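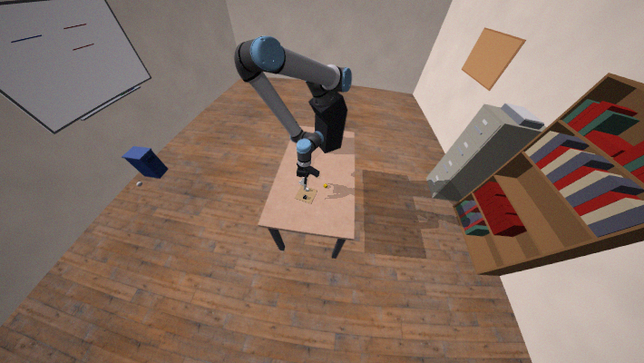
To: Trustach household-robots list
Date: 3/11/26
Subject: Re: Can it tidy a table yet?

On the Trustach list a member from Gilchrist wrote:
> My dishwasher still waits for me to load it. Is there any arm
> which can clear small things from a table without help?

I can answer only for our simulator at Watevik. We let the arm work on small objects with a mat on the table, and we made 77 runs in October. 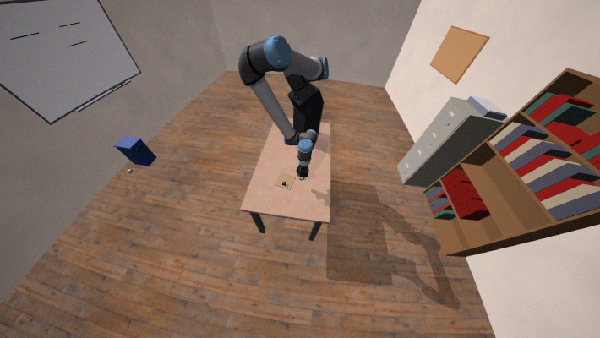 The large movements are good now. The last few millimeters are the hard part - if the fingers come down a little to the side, they push a small thing away and the run is lost. In seven of the runs the arm closed on air and continued as if it held something. A child would look again.

So for dishes my answer is no, not yet. For sorting small parts at a bench, as they want at Skendbridge, I am more hopeful.

What we will try next:

1. Stop higher over the table with open fingers, and look once more before going down.

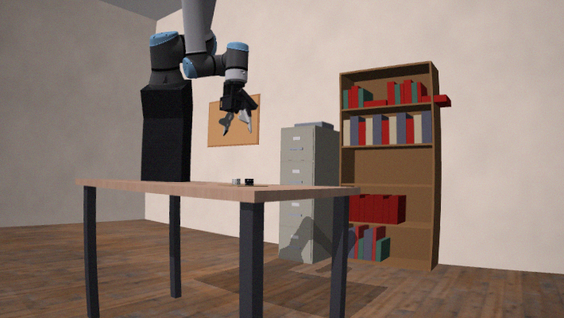 2. Check the finger gap after each grip.

3. Repeat with cups. I will write to the list when we have results.

Greetings from Watevik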